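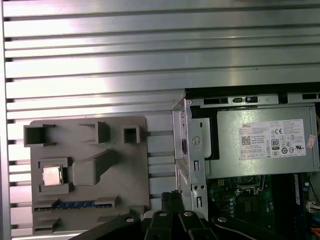 机械臂接手以后，原来站在工位上的人做什么，这一条在上一期报告里没有写清楚。这是Omholm车间一位装配工在阶段评议中提出的意见，评议记录要求本期予以答复。本报告据此把人员安排放在技术进度之前。

项目名称：Siltudness台式机拆装工位自动化
承担单位：Stesside
实施地点：Omholm返修车间
报告性质：阶段进度报告，报送Ongart项目管理处

一、人员与岗位

工位改造前，处理器和内存的拆装全部由人工完成，操作人员每班重复同一套手部动作。改造后，取放动作由机械臂承担，人员工作转为三类：来料机箱的开盖与定位、异常件处置、动作示教与复核。现有2名操作人员完成示教培训，可独立修改取放点位，不需要工程师到场。其余人员仍按原流程在人工线上作业，本期没有岗位撤减。

岗位说明书已改写一稿。原文中“装配工”的职责只写到工具和工时，新稿增加了停机权限：操作人员判断夹持姿态不正常时，可以直接停机，不必先请示班长。该条在车间内部讨论时间最长，争议集中在停机时间计入谁的工时。目前的做法是单独列项，不计入个人产量。

计件工资与新流程不匹配的问题尚未解决。复核工作没有件数可计，暂按人工线平均水平发放，执行到八月。八月以后的办法需要管理处批复。

二、技术进度

固定夹具已定型。托盘按主板布局简化制作，设有处理器框位和内存条槽，用于取放件的中转和姿态校正。机箱侧放，侧板拆除后进入作业区。

处理器夹取为本期主要工作内容。两指夹持散热盖边缘，要求不触碰基板触点。夹持力参数修改过3次，现行版本偏保守，夹取速度低于人工。动作程序中保留了人工确认步骤，落位之前须由操作人员按键放行。

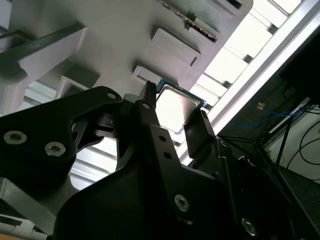

确认键放得太靠右，左手扶机箱的时候够不着，一班下来要侧身很多回。二号工位的反馈单上这样写，后面还补了一句：机器慢可以等，按键的位置应当先改。该意见已采纳，按键移至工位前沿中部，另加脚踏开关作为备选。脚踏开关的防误触护罩尚在加工，到货前不启用。

同类反馈本期共收到17条，多数涉及站姿、照明和取件高度，少数涉及程序本身。照明一项的原因已查明：铝型材和散热盖反光较强，操作人员复核时看不清基板边缘，视觉识别也受同样影响。拟加装遮光板，人员视线和相机同时受益，费用从原定耗材科目列支。

三、机箱侧作业

机箱内部空间是下一阶段的难点。电源、线束与金属支架之间间隙窄，线束走向每台不同，机械臂进入之前需由人工将线束理顺并固定。此项准备工作在原方案中没有计入工时，实测后发现占用较多，已补入工艺卡。

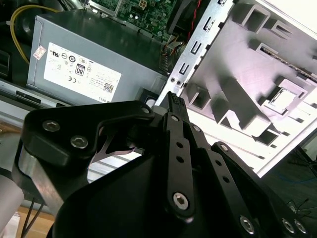 工艺卡的修改分两步进行。第一步把理线列为独立工序，由开盖人员完成，标准为夹爪进入路径上无悬空线束。第二步评估是否改用简易线夹，减少手工绑扎。线夹样件已委托试制，试用时由开盖人员填写记录，不由工程组代填。

支架冲压边缘锐利，人工理线时有划伤风险。现已配发防割手套，但手套影响捏取小型接插件，部分人员倾向于不戴。安全员意见为理线工序必须佩戴，插拔接插件时可更换薄型手套。薄型手套的型号未定。

四、经费与进度偏差

夹具制作和末端执行器改装按计划支出。培训费用超出原预算，原因是示教培训由集中授课改为随班辅导，每人累计40学时，占用了班内时间。超出部分申请从差旅科目调剂，调剂说明另附。

进度方面，处理器取放按期完成阶段目标，内存条插装推迟。推迟的直接原因是内存槽卡扣需要先行打开，现有夹爪不能可靠完成，暂由人工操作。是否为此增加专用工具，待下一阶段试验后报送。

五、需管理处协调事项

1. 八月以后复核岗位的工资计发办法。
2. 停机时间单独列项的统计口径，请与Omholm车间现行报表统一。
3. 培训费用调剂申请的批复。
4. 夜班试运行的人员配置。车间要求夜班保留与白班相同的在岗人数，承担单位无异议，涉及的津贴标准请管理处确定。

下一期报告将附岗位说明书定稿和反馈单处理清单。

Stesside项目组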